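Section 4. Entering a boundary stone or wayside marker

This section covers the entry of a single marker in the Geltano register: boundary stones, guide stoops, milestones, cross bases and mounting blocks. Entry of whole field walls is covered in Section 6. Read Section 3 (Accounts and permissions) first. The steps assume that the field sheet has been filled in on site and that the grid reference has been checked against a printed map.

4.1 Before you start

You will need:
the completed field sheet
the parish code from Appendix B
the old name or names of the marker, with the source of each
at least one photograph with a scale rod in view

Note: The register holds 1,017 markers in the Haverford and Clestberg districts. Search it before making a new record. Many stones have been entered under a field name, a farm name or the name of a lost lane.

4.2 Creating the record

1. Log in and select Markers, then New.
2. Enter the parish code. The township list fills itself from this code. If the township is missing, leave the field blank and add it under Remarks.
3. Enter the grid reference as two letters and eight figures, without spaces.
4. Choose the marker type. Use "Unclassed stone" if the purpose is not known from a document or an inscription. A local story is not enough to class a stone as a boundary stone.
5. Enter height, width and thickness in centimeters, measured above ground. Do not estimate the buried part.
6. Select Save Draft. The record is given a number beginning with D. This number changes when the record is approved, so do not write it on the field sheet in ink.

Caution: The Back button in the browser clears steps 2 to 5. Use the Previous link at the foot of the form.

4.3 Names and spellings

1. Enter the name in present use in the first line. If there is none, enter the nearest named lane or farm followed by "stone near."
2. Enter each older spelling on its own line, exactly as it stands in the source. Do not correct it.
3. Give the source and year for each spelling. For tithe maps, give the plot number as well.
4. Where two stones have shared one name, tick Name Disputed and enter the number of the other record.

Note: Names taken from conversation are accepted. Enter the speaker's initials, the parish and the year, and set the source type to Oral.
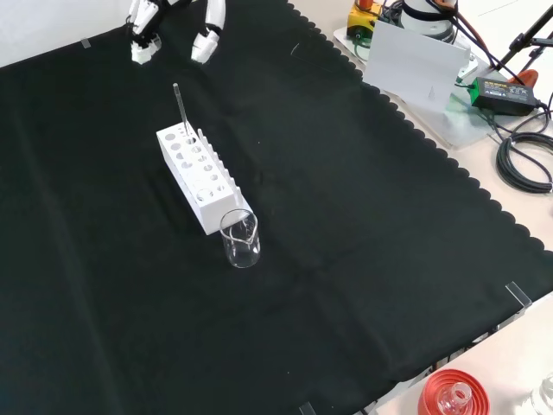
Samples of loose lichen, mortar or paint that are held with a record are listed on the Samples tab. Enter one line per tube, with the date, the face of the stone and the height above ground. Samples may be taken only from material that has already fallen. Glass tubes are stored upright in a rack with a perforated deck, like the white plastic one on the black cloth, and the position of each tube is entered as row and hole, counted from the end nearest the rack label. If a tube is moved, change the position on the same day. Leave the tab empty if no sample is held.

4.4 Adding photographs

1. Open the draft and select Photographs.
2. Upload the general view first. The first file becomes the thumbnail in the search list.
3. Upload each inscribed face separately. Enter the compass direction it faces.
4. Type the inscription in the Reading box. Mark a lost letter with a period and a doubtful letter with square brackets.
5. Tick Raking Light if a lamp was used.

The limit is 12 photographs per record. Larger sets should be sent to Marisol Alcantara, who keeps the district archive, with the record number as the subject line.

Caution: Do not chalk, wet or scrub a stone to bring out the letters. Photographs showing fresh chalk are returned.

4.5 Sending for approval

1. Select Check Record. Missing fields are shown in red, doubtful ones in amber.
2. Correct all red fields. Amber fields may be left if the reason is given under Remarks.
3. Select Send. The draft is locked until a reviewer has opened it.

Error 91 means that the grid reference falls outside the chosen parish. Stones on a parish line often cause it. Select the second parish under Shared Boundary and run the check again.

4.6 Exporting a list

Search results can be exported as a text file of up to 1,000 lines. For longer lists, split the search by township. Line endings are in Unix form, and some older spreadsheet programs on other systems show the whole file as one line. Select Convert Line Endings in the export window before saving.

Section revised 15/12/2021. Drafts begun under the earlier form can still be opened, but the Township field must be entered again.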